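Grivell Forum > Automation > Software and Simulation

Thread: Draditz two-arm sim package, worth paying for?

benchrat_66
Our shop has been offered a trial of the Draditz simulation package, the one with the two-arm robot and the task library. After the trial it goes to $944 a year per seat, plus $50 a month if you want the extra objects. The sales pitch is that you work out your handling tasks on screen and then carry them over to the real arms. I have heard that pitch before from other people. Has anyone here put real hours into it?

kwokfan
We had it from spring until September. Setup is easy and it runs on an ordinary office machine. I liked it more than I expected to. The arms move well and you can swap the tools without digging through config files.

Lomach_user
Easy setup is nice, but what did you get out of it? Did anything you built in there end up running on hardware?

kwokfan
Two jobs out of five. The other three needed so much rework that we started over.

benchrat_66
Two out of five for that price doesn't thrill me. I'm partway into the trial now and have been on the small parts handling task all afternoon.

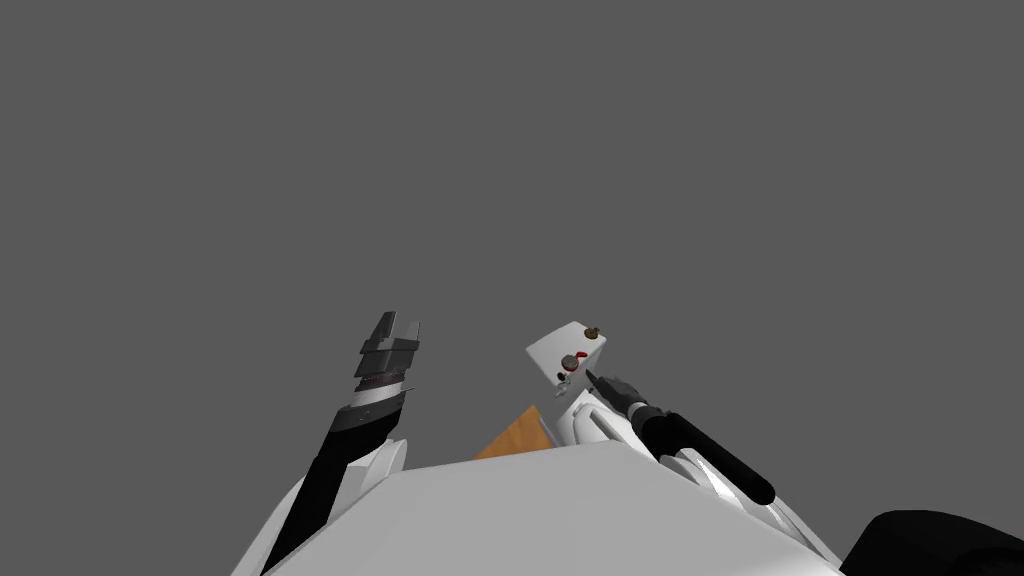
My main gripe with Draditz is that the brochure talks about "contact-rich manipulation" and I can't find a page in the manual that says how contact is worked out. Grip force gets one paragraph. Friction gets a default value and no word on where it came from. The little white box in the right gripper has a brown knob on top and a red marking next to a dark dial on its face, so somebody spent time on the looks. Fine, but I want to know what happens when a finger presses on that knob a bit off center, and whether the box shifts in the grip. I asked support and got a link to the same brochure.

Kianoush Yazdani
I'll defend them a little. The contact settings are in there, they're just buried in the advanced menu under the object properties. You can set friction per surface. I ran 1,000 pick attempts overnight with different values and the results spread out in a believable way.

benchrat_66
Believable compared to what? Did you run the same picks on a real arm?

Kianoush Yazdani
A smaller batch, yes. 66 picks. The real one dropped more parts than the sim said it would, mostly the light ones. I still thought it was useful for ruling out bad approach angles before we tied up the cell.

Lomach_user
So it was wrong in the direction that costs you money. That's my problem with all of these. Kwok has the same trouble and at least Kwok is free for small shops.

kwokfan
Kwok is free and crashes whenever you load a second arm. I know, look at my user name, I wanted it to be good. For one arm, use Kwok. For two I'd still pick Draditz.

benchrat_66
Found the advanced menu, thanks Kianoush. That should be in chapter one. I've changed the friction on the box and I'll let it run tonight. I'm not signing anything until I see numbers from our own parts – and the objects in the add-on pack look like household stuff, we handle molded housings.

Lomach_user
Can you import your own shapes without the $50 add-on?

benchrat_66
The sales guy says yes. The manual says "select plans." I've emailed to ask which plans.

Kianoush Yazdani
Ours let us import, but we signed up under the old pricing. Get it in writing.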